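Fidowコミュニティ 相談広場 > ソフトウェア > 認識・軌道処理

手持ちグリッパーで録った両手の軌道が、布をつまんだあたりで跳びます

投稿者：ねぼけ歯車
2018年8月2日(木)

はじめまして。いつも読むばかりで、書き込むのはこれが初めてです。長くなりそうなので、お茶でも飲みながら読んでいただけたらうれしいです。

手持ちのグリッパー二本(右手用と左手用)で布を扱う動作を録り、そこから手先の軌道と指の開き幅を取り出して、あとで双腕のアームに再生させる、ということを趣味の延長でやっています。自己位置の推定はGiramariの視覚慣性オドメトリをほぼ初期設定のまま使い、時刻合わせと書き出しはSkollierに任せています。去年まではブロックを積むとか、コップを移すとか、固いものばかり相手にしていて、それはもう気持ちがいいくらい素直に軌道が出ていました。それで気が大きくなって、この春の4月から布に手を出したのですが、とたんにうまくいかなくなりました。

症状はこうです。片方のグリッパーで布の角をつまみ、もう片方を寄せていくあたりで、推定した位置がぴょんと跳びます。ひどいときは80ミリくらい横にずれて、そのまま戻ってこないこともあります。今まとめてある378本の記録のうち、131本で同じような跳びが見つかりました。目で全部見たわけではなくて、隣り合う時刻の位置の差にしきい値をかけて拾っただけですので、見落としや拾いすぎはあると思います。

録っているのは寝具や衣類の上で、灰色のニットの布を青い指先でつまむ、というような作業です。下には格子柄のシーツや薄いミント色の毛布があって、花か果物のような柄の白い布も重なっています。模様はたっぷりあるので、特徴点が足りないということはないと思うのです。実際、デバッグ表示を出すと点はにぎやかに出ています。

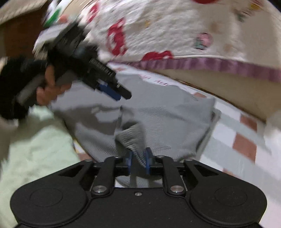 試したことを書いておきます。まず特徴点の上限を増やしました。跳びはかえって増えた気がします。次に、書き出したあとの軌道に移動平均をかけました。見た目はなめらかになるのですが、再生すると指先が布の手前でふわっと止まってしまい、つまめません。それから、ループ検出を切ってみました。跳びの回数は減りましたが、今度は長い記録の終わりのほうで左右の手の相対位置がじわじわずれてきます。左右の距離が合わないと、アームに再生させたときに布を引っぱりすぎたり、たるませたりするので、ここはどうしても合わせたいところです。

カメラの内部パラメータは先週取り直しました。慣性センサーとの時刻のずれも見たのですが、こちらはあまり自信がありません。どこから手をつけたらよいか、順番だけでも教えていただけると助かります。よろしくお願いいたします。

投稿者：mugicha_solver

こんばんは。布の世界へようこそ、です。私も同じところで長いこと足踏みしたので、読みながらうんうんとうなずいてしまいました。こちらも長くなります、ごめんなさいね。

模様が多いから大丈夫、というところがたぶん落とし穴です。視覚のオドメトリは、見えている点は止まっていて自分だけが動いている、と考えて計算しています。ところが布は、つまんで持ち上げた瞬間に、その上の点がまとめて同じ方向へ動いてしまうんですね。ばらばらに動いてくれれば外れ値としてはじけるのに、まとまって動くものだから、推定器は「おや、自分が動いたのかな」と素直に信じてしまいます。特徴点の上限を増やして悪くなったのも、布の上の点が余計に増えたのだとすればつじつまが合います。

もうひとつ、画面に入ってくる反対側のグリッパーも動く物体です。シャフトのぎざぎざや貼ってあるラベルは、角がはっきりしていて特徴点が大好きな形をしています。それに、自分のグリッパーの本体は逆に、画面の中でずっと動かないので、ここに乗った点は「自分は止まっている」という票を入れ続けます。

私なら次の順で進めます。

1. 自分のグリッパーが写る範囲を固定マスクで隠す。開いたときと閉じたときの両方を重ねて、少し太らせた形にします。

2. 反対側のグリッパーと手を、コマごとにマスクする。小さな分割モデルで十分です。輪郭はがたがたでもかまいませんので、大きめに塗ってください。

3. 初期化のやり方を変える。録り始めに布へ触らず、部屋をゆっくり見回して地図を作り、そのあとで作業に入ります。つまんでいる間は新しい点を地図に足さないようにします。

4. それでもだめなら、指が閉じている区間だけ視覚の重みを下げて、慣性側に少し寄りかかる。ただし長くやると流れていくので、短い区間だけです。

ループ検出は切らずに、3の地図に対してだけ働かせるのがよいと思います。左右の手も、別々に推定したものを後から合わせるより、同じ地図に載せてしまうほうがずっと楽です。Giramariなら地図を保存して、2台目を読み込みから始められたはずです(版によって設定の名前が違うので、お手元の説明を見てくださいね)。

移動平均については、そっとやめておきましょう。跳びは平均しても消えずに、前後へ薄く広がるだけですし、指の開き幅のほうには遅れがないので、手先と指の時刻がちぐはぐになります。手前で止まるというのは、そのせいかもしれません。どうしてもなめらかにしたい場合は、跳んだ区間を捨ててから、前後両方向に通すフィルタを弱めにかけてください。

長々と失礼しました。マスクを入れるだけでもだいぶ景色が変わると思います。応援しています！

投稿者：通りすがりのK

カメラを広角に替えれば直ると思います。うちはそれで直りました。布はやったことないですけど。

投稿者：Iglesias工房

お邪魔します。mugicha_solverさんのお話でほとんど言い尽くされていると思いますので、時刻のことだけ少し書かせてください。

自信がないとおっしゃっていた慣性センサーとのずれですが、マスクより先に確かめておいてもよいくらいの項目です。固いものを運ぶときは手がゆったり動くので目立たないのに、布の角を拾うときは手首をくいっと返しますよね。あの速い回転で、わずかな時刻のずれがそのまま姿勢の誤差になって出てきます。

調べ方は簡単で、グリッパーを手に持って手首を左右に何度か振り、画像から求めた回転の速さとジャイロの値を重ねて描くだけです。山の位置がそろっていなければ、相互相関でずれを求めて補正してください。記録のはじめと終わりの2か所でやっておくと、途中で時計がずれていく場合にも気づけます。Skollierの書き出しは、うちの環境では受信した時刻を使う設定になっていて、これを撮影の時刻に直したらすっかり落ち着きました。左右の両方で見てみてください。片方だけ設定が違っていた、ということが私にはありました。

あと、速く動かすとどうしても画像がぶれますので、部屋が明るくできるなら露光時間を短くしておくと楽です。蛍光灯のちらつきが出るようなら、そこはほどほどのところで。

跳びのある記録は、すぐには消さずに取っておくことをおすすめします。マスクや時刻を直してから推定をかけ直すと、けっこう救えるものがありますよ。

投稿者：ねぼけ歯車

みなさん、ご親切に本当にありがとうございます。さっそく手首を振って重ねてみましたら、左手用のほうだけ山がきれいにずれていました……。Skollierの設定を見ると、ご指摘のとおり左だけ受信時刻になっていました。お恥ずかしいです。

直して何本か推定をかけ直したところ、小さな跳びは減りましたが、つまんで持ち上げるところの大きな跳びはまだ残っています。週末に固定マスクから順番に入れてみます。広角のレンズは手持ちがないので、また今度考えます。地図を共有するところでつまずいたら、またここに書かせてください。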